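Automation in Daily Work
Unit 6 handout: Can machines do chores yet?
Prepared by Ketsara Yensuk, Stillater evening program

Read this before the session. Bring the worksheet from Unit 5, since we use the same chore list again.

1. What counts as doing a chore

A dishwasher washes dishes, but a person loads it, unloads it and wipes the counter. When we ask whether a machine can do a chore in this course, we mean the whole job, start to finish, in a room that was not built for the machine. By that test most household chores are still open.

2. Where machines do well

Shop floors are easier. Parts arrive in the same spot, facing the same way. The Sobczak packing line we read about in Unit 3 handles 1823 cartons in a shift, and its arms never have to look for a carton. Change the carton size and the line stops until someone resets it.

3. Where they get stuck

Soft things, such as bread, towels and ripe fruit. They change shape when squeezed.
Clutter. Objects touch, overlap or hide each other.
Order of work. A plate may have to move before the tray under it can.
Knowing when to stop. A person glances at a table and sees it is done.

Ewan Kereama's reading (pages 10 to 16) covers the third point well. Skip the section on cost — the prices are out of date.

4. A kitchen table as a test

Food and tableware together make a harder test than cartons. A sandwich is two loose slices, and a grip that is firm enough for a mug may be too firm for bread. One gripper has the sandwich by its right side over the plate, and the other is open above the back of the mat. Note how many different shapes share the table: bowls, a ladle, lemons, a folded cloth, a rolling pin lying across the mugs. Each one calls for its own way of being picked up.

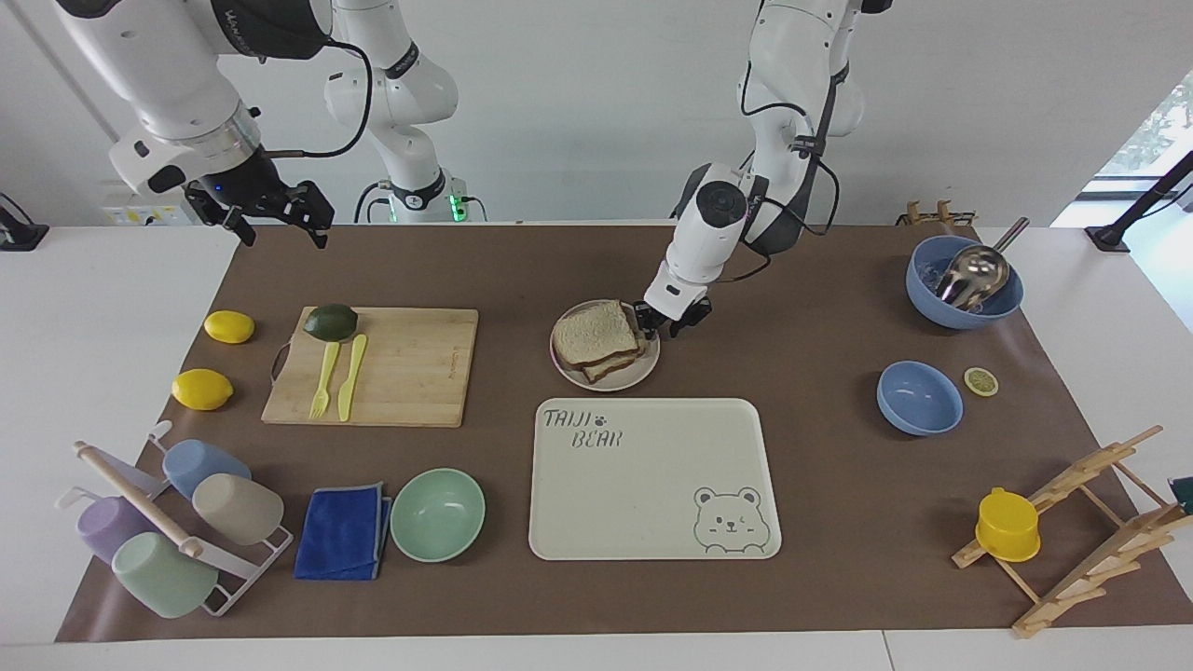
5. For discussion

Choose one object on the table and write out the steps for putting it away. Include the steps you would normally do without thinking.
Which object would you ask a machine to move last?
Would the Sobczak line cope with this table if its arms had better grippers?

Written answers go to Ratih Setiawan in room 849 before the January break. One page is enough.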